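Clothes sliding along an aluminium hanging rail and bunching up at one end

Posted in Home storage and laundry, November

rail_doubter

I keep reading that you can hang clothes straight off aluminium profile, the grooved stuff people build workbenches and frames from, and that it makes a better clothes rail than the tube they sell for the purpose. I have my doubts and would like to hear from people who have lived with it.

My situation is a box room with a sloping ceiling on one side. A normal wardrobe won't go in. I got a quote for a fitted one from Pacheco and it came to 1,726, which for a space I can touch both walls of seemed a bit much. So a length of profile across the top, brackets at each end, hangers on it, done. That's the theory going round.

What I don't believe is the following.

First, that hangers sit properly on it. A hanger hook is round. Profile is square with a groove in it. Everyone says "it's fine", and everyone who says so seems to have put theirs up last weekend.

Second, that thin wire hooks are good enough. The ones I have are slim metal things on plastic hangers, pink mostly, one or two grey. They came in a pack and they go over the profile, just. I have a test length up at the moment and everything ends up bunched towards one end with a long bare stretch of rail next to it. I don't know if it's the rail being out of level, or the hooks, or me. 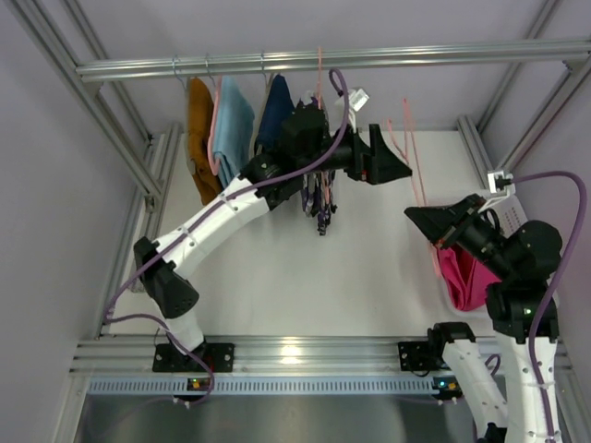

Third, the folded question. Half my things are hung folded over the hanger and not by the shoulders, since they're knits and I don't want bumps in them. Folded things seem to hang worse on this rail than they did on the old tube. They lean. I've had a mustardy jumper end up with its bottom half wandering off sideways, and I can't work out why a rail would do that.

And fourth, people claim you can tell at a glance what's on the rail if you hang by colour. I've tried. My dark things all vanish into each other regardless.

So: is profile any good as a clothes rail, or is this one of those ideas that looks tidy for a fortnight? Please don't tell me to buy velvet hangers. I've seen the velvet hanger people at work in the other threads and I'm not convinced they aren't all the same person.

oldtubefan

Velvet hangers solved all this for me, sorry. Try them.

Also your rail won't be level. Put a marble on it.

groove_and_bracket

I've had profile up as a hanging rail in a utility room long enough to have gone off it and come back again, so I'll try to be fair.

On the hooks. You're right to be suspicious, and the answer depends on which way up the grooves are. If there's a groove along the top face, the hook sits across it on two edges and will slide, but it won't roll. If you've got a closed top face it's just a flat bar with corners. The hook then touches at the corners and that's your lot. Thick wooden hangers with a small hook often won't go over at all on the bigger sections, and people tend not to mention that until you've bought it. Thin wire ones go over easily but have plenty of slop, so the hanger can sit skewed. I think that's your leaning jumper. The hook is resting a bit round the corner, the hanger turns, and anything folded over it follows. Nothing mysterious.

Try this before you spend anything: take the jumper off, put the bare hanger back, and look at it from the end of the rail. If the hanger is square to the rail when it's bare and crooked when it's loaded, your fold is uneven. If it's crooked bare, it's the hook. You can close a wire hook up a little with pliers. Do it cold, do it gently, and don't do it near the plastic, where it likes to crack.

On the bunching. I don't think it's level either, but I'd check with a proper spirit level, not a marble, because the marble will happily sit in the groove and tell you nothing. Mine was out by so little that I argued with the level over it. I put a bit of card under one bracket and it improved but didn't stop. What stopped it was putting something in the groove. You can buy little nuts that slide in and tighten. I used the Hoten ones because the shop had them, no other recommendation intended. One between every few hangers, with a short bolt sticking up, and things stay where they're put. The catalogue will try to sell you a box of 1,000. You want a small bag. I bought 15 and have several left in a jar.

If your top face is closed, the nuts won't help you and you're down to rubber bands wound round the rail, which look dreadful and work perfectly well.

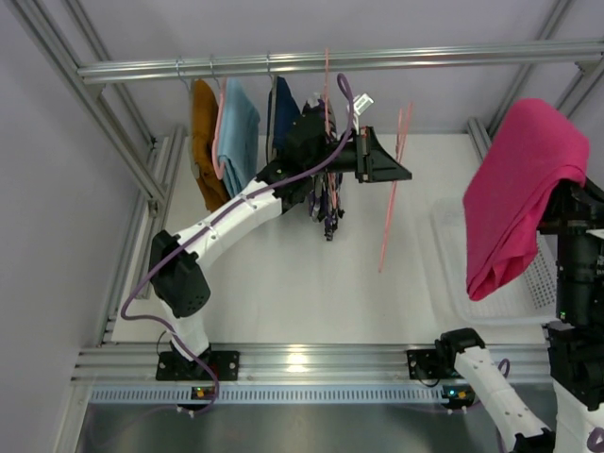 One thing I would look at is the brackets. People hold a length of profile up with one small corner bracket at each end and then hang a winter's worth of coats on it. The profile itself will take more than you'd think. The bracket bolts are what work loose, mostly from hangers being shoved back and forth. With a sloping ceiling you'll probably be fixing to a diagonal at one end, and I'd go round and tighten everything again after the first month. I'd also want to know what the brackets are screwed into. Plasterboard on its own, no.

On span, I've read all sorts of figures and I don't trust any of them, including one table that gave 130 with no unit after it. Mine doesn't sag that I can see. Yours will depend on the section you've bought and what you wear.

On hanging by colour, I agree with you and I gave it up. Mustard next to light blue next to navy looks very nice until you need the other navy one. I hang by type now, and the patterned things go at the end of each lot as a sort of divider. A purple patterned thing is easy to spot next to plain ones, and it doesn't much matter what it is.

As for knits, I'd stop hanging them. Folded over a hanger they still get a crease where the bar is, they take up more width, and the thin plastic hangers bow under a heavy one. A shelf or a basket underneath the rail does the job and uses the low bit of the slope, which you can't hang anything in anyway.

Would I do it again? For a box room with an awkward ceiling, yes, since you can cut it to any length and bolt things on later. In an ordinary alcove I'd use tube.

rail_doubter

Thanks both, one of you more than the other.

Checked the bare hanger from the end as suggested. Crooked bare, so it's the hook. Pliers helped on two and I cracked the third, right where you said I would.

The level says the rail is fine. I don't altogether believe the level, it was a cheap Studix one, but I turned it round and it said the same thing the other way, which I gather is the test.

I do have a groove on top so I'll try the nuts. Still not sold on the whole idea. I'll take the point about knits, grudgingly, and see whether a basket fits under there.

wulska_flat_4

I put one of these up in my hall on the strength of a video and took it down again. The hooks scrape when you slide them, metal on metal, and the bedroom is on the other side of that wall. At six in the morning you really do hear it. It's quieter with plastic-hooked hangers if you can find any that go over the rail. I couldn't.

I had mine from the Wulska trade counter and they cut it for me while I waited, so that part was easy. I never had any trouble with bunching, but I only hung coats on it and there wasn't room for them to go anywhere.

If you do keep it, file the cut ends or put caps on them. I caught a good sleeve on mine.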